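Besness Community Help
Robots and Learning > Methods and Results

Does the "two grasps before fold" result hold when the walls are changed?

asked by trirklow_bench, 2018-11-30

Hello everybody. I hope this is the correct section. Before, I posted in Hardware and was told that my problem is not hardware, and I think this is right.

I am trying to repeat a result from our own group with cloth handling. The method is simple to say. The cloth is put on the floor of the cell in a crumpled state. The policy must first get two separate grasps on it, one with each arm, and only after this it is allowed to stretch the cloth. We call it "two grasps before fold". The earlier student trained it by imitation from 98 demonstrations, all with plain cloths of one color, and wrote in the report that 47 of 100 test trials finished with a flat cloth. For us this was a good number, because the older method with one grasp and a drag finished much less often.

The student has left and I have the code, the report and the demonstrations. The cell at that time had gray walls. Then the cell was moved to the Stesulton building and it got new panels, one color at each side, with printed lines and small emblems. I did not choose them. I also use garments with print on them now, and I put two items in the cell at the same time, because in the end we want sorting and not only flattening.

My problem is that the left arm and the right arm do not behave equally. The right arm is still doing a reasonable job. It goes to the cloth, closes, and keeps it. The left arm goes to the correct region, but then it waits above the fabric with open fingers, sometimes until the time limit. When it does close, it often takes only a very small fold and loses it at the lift.

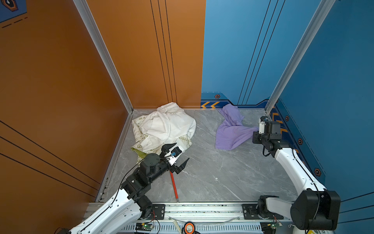
Left gripper open over the white garment, right gripper on the lavender cloth.

What I have tried until now:

I repeated the hand-eye calibration for the two wrist cameras. The error was small before and is small after, and the behavior is the same.

I exchanged the places of the garments, so the plain one is at the left. The left arm became better, but not so good as the right arm with the same cloth. For this reason I believe there are two effects mixed together and I do not know how to separate them.

I reduced the speed of the left arm in the last part of the approach. This made it only slower.

I looked at the predicted gripper command over time. For the right arm it goes from open to closed in one clean step. For the left arm it goes down a little, comes back, goes down again. It looks like the network is not sure if the fingers are low enough.

The policy input is the fixed camera, the two wrist cameras and the joint positions. The images are resized but not cropped. There was no color augmentation in the original training, I checked this in the config file. The report says only "standard augmentation", and in the code it is a small random shift and nothing else.

What I want to know is the following. Is it fair to say that the result does not hold, or must I first make the conditions equal to the old ones? My supervisor wants a sentence for the yearly summary, and I do not want to write that the method fails if it is only the wall that fails. Also, if I collect new demonstrations, should I collect them all with two items in the cell, or mix them with the old ones?

Thank you for reading such a long text. English is not my first language, please ask if something is not clear.

stesulton_yu

I have worked with a very similar cell, so I will try to answer the parts in order.

First the sentence for the summary. I would not write "the result does not hold". You have changed three things at the same moment: the background, the print on the garment and the number of items. The original claim was made for one plain cloth in front of a gray wall. You can write that the policy trained under the old conditions does not transfer to the new conditions without new data. This is a true sentence and it is also useful to other people. About the method itself you cannot say anything until you train it again.

Second, how to separate the effects. You already did half of it when you exchanged the garments. I would make a small table with these conditions:

- one plain cloth, gray paper on the walls
- one plain cloth, walls as they are now
- one printed garment, gray paper on the walls
- one printed garment, walls as they are now
- two items, walls as they are now

In each one put the cloth the same number of times at the left and at the right. The paper costs almost nothing. We fixed ours with tape on the panels and it stayed for weeks. Please use matte paper, the shiny one gives reflections in the wrist camera and then you have a fourth effect.

Do not do all the trials of one condition and then all the trials of the next. Shuffle the order. In our first attempt we did it in blocks, and the finger pads became worn during the last block, so we thought for a long time that this condition was difficult.

Third, the waiting above the fabric. What you describe, that the command goes down and comes back, I have seen many times. Demonstrators are often slow just before closing. They stop, look, correct, then close. So in the data there are many time steps with "gripper open, fabric very near, do not move", and the policy learns that this is a good state to be in. With familiar images it still goes through this point. With unfamiliar images it stays there. It would be good to plot how long the demonstrators wait before the close, for each arm separately. If the left arm waits longer in the demonstrations, you have your explanation for why the two sides are different, and it has nothing to do with the wall.

When we did this plot, we removed the idle steps longer than a short threshold and trained again with the same data. It was the cheapest improvement that I ever got – one line in the loading script and a night of training.

Fourth, the new demonstrations. I would mix. Keep the old ones, add new ones with one item and with two items, and sample them so that each group appears equally in a batch. If you collect only with two items, you will probably lose the simple case and then you cannot compare with the old number any more.

And add color augmentation, strong, on the fixed camera and also on the wrist cameras. For a wall this is normally enough. For print on a garment I am less certain. Letters on the fabric make edges which look similar to folds, and if the gripper learned to go for edges it can go for a letter. With color augmentation the letter is still a letter.

anonymous guest

Just retrain it. Old checkpoints never work after a move, we had the same with ours. Also check the cables.

besness_lowlight

I agree with most of what stesulton_yu wrote, but on one point I have a different opinion, and I want to add one thing about how you count.

The different opinion: I would not remove the idle steps before looking at the videos. Sometimes the demonstrator waits because the fabric is still moving from the other arm. In a method where two grasps must be there before the stretch, one arm has to wait for the other arm, this is part of the task. If you delete all waiting, the left arm can close too early or, worse, the stretch starts with one grasp only. In our case we kept the waiting which happens after a grasp and removed only the waiting before it. This needs a small script which finds the close command for each arm, but it is not difficult.

About the counting. The report says 47 of 100 finished with a flat cloth. Do you know how "flat" was decided? In our group there were 2 persons judging at different times, and one was more strict with corners. If you judge today with your own eyes and compare with the old number, you may see a difference which is only the judge. If the final images of the old trials still exist, mix them with yours, hide which is which, and judge them all again in one sitting. It is boring work, but after this the comparison can be trusted.

With two items you also need to decide what success means. Both flat? The first one flat and the second one not touched? In your picture each arm is at a different item. In the original method, both arms must go to the same cloth, if I understood the description. Is this intended? If the policy never saw two items, maybe it assigns one to each side, and then the condition for the two grasps is satisfied in the code while it is not satisfied in reality. I would check how the code tests it. If it only asks "left closed and right closed", it will be content with this situation and begin to stretch.

trirklow_bench

Thank you both, this is much help.

To besness_lowlight: you are right, and I feel a little stupid. I opened the code and the test is exactly "left closed and right closed". There is no check that it is the same cloth. For one item this was never needed. It is not intended that each arm takes its own item, I just became used to seeing it.

So my trials with two items are not valid for the comparison and I will take them out. I will start with the table and the gray paper, only one item, in shuffled order. The final images of the old trials are on a disk in the other building, I have asked for it.

I did the plot of the waiting time already, it was fast. The left arm waits clearly longer than the right arm in the demonstrations, before the grasp and not after it. I will try the version which removes only this part, and write the numbers here when the training is finished.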